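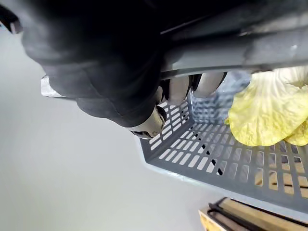 A gray perforated plastic basket.

Stop buying storage. I mean it. Every January the same emails, the same sale, 500 kinds of bin, and every January we fall for it. I fell for it. Went into Morsy on January 2, 2024 for light bulbs, came out with a cart full of baskets and no bulbs.

The pitch is always that you have a mess because you don't have containers. Wrong. You have a mess because you have too much stuff. Put it in a bin and now you have too much stuff plus a bin. My hall closet has had 2 makeovers and I still can't find the tape.

My friend Nabila Mansour disagrees with me on this, loudly. She says a basket by the door saved her marriage. Fine. One basket. Keys, mail, dog leash, done. I'm not against a basket. I'm against the wall of them, with labels, for cables that go to phones we threw out years ago.

And the money! Her sister Loubna added up what she'd spent on closet systems since moving to Braltar and it was 3,000 dollars. For shelves to hold sweaters she doesnt wear. You could rent a very nice place at the beach for that. Leave the sweaters home.

What bugs me most is the guilt part. The ads show a pantry with nothing in it but glass jars and you look at your own, crackers falling over, a half bag of rice held shut with a clothespin, and feel like a slob. That's a normal pantry. People eat out of it.

So try this instead. Before you buy any box, fill a trash bag. Just one. Donate it, toss it, give it to your cousin, whatever. Then wait till February. If you stil want the box, go get it, the sale will be on again anyway. It's always on.

I took most of mine back. Kept one for the laundry room. Still need bulbs.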